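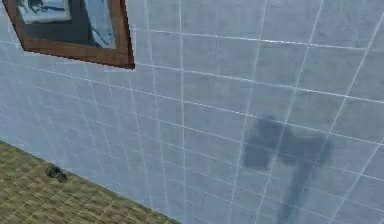
Sterketti is the tile-wiping arm Ulla Grønli and I have been building in our shared workshop since April, and we're having far too much fun with it! The real arm is still in pieces on the bench, so for now it does its practising in a simulated bathroom that Ulla put together over a couple of very late evenings. She gave it pale blue tiles and even hung a picture in a wooden frame on the wall, which I thought was daft until I saw how much nicer it made the place to work in. The bit I keep going back to is the shadow on the tiles, a knobbly thing with one long streak running down from it. The grout lines still show through it, only darker, and I was so pleased with that I rang my brother.

A bit about the build itself. The arm has 2 main joints driven by Visser motors, and the base plate is cut from an old Davico shelf that Sølve Tveit had in his garage (thank you Sølve, you can have the rest of the shelf back). The wrist was printed at the workshop and took 33 tries before the bearing sat properly. I've kept all the failures in a biscuit tin and some of them are rather handsome.

Most of this page is about the simulated side though, as that's where things are moving fastest. Every practice run starts with the arm in a new spot, facing a new bit of wall, and it has to work out how far off the tiles are before it reaches out. We've done 4000 runs so far on the old Kurkley desktop in the corner, which sounds like a hairdryer and keeps that end of the workshop lovely and warm.

Next on the list is getting around the room. Wiping one flat wall is fine, but a proper bathroom has corners and doorways and things standing in the way, and we want the arm on a little wheeled trolley so it can go and find the grubby bits by itself.

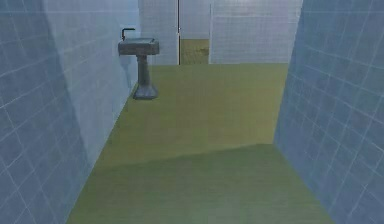

The trolley will be steered by the same program as the arm, at least to begin with. Ulla wants to split them up later so each can be tested alone, and I want to see it trundle about first, so we've agreed on my way until the summer. The wheels have arrived and they're gorgeous, big soft rubber ones that hardly make a sound on the workshop floor.

If you're building something similar, or you know a good way to keep a damp cloth on a printed wrist without clips, do drop us a line through the contact page. We'll put up more pictures once the trolley has its wheels on!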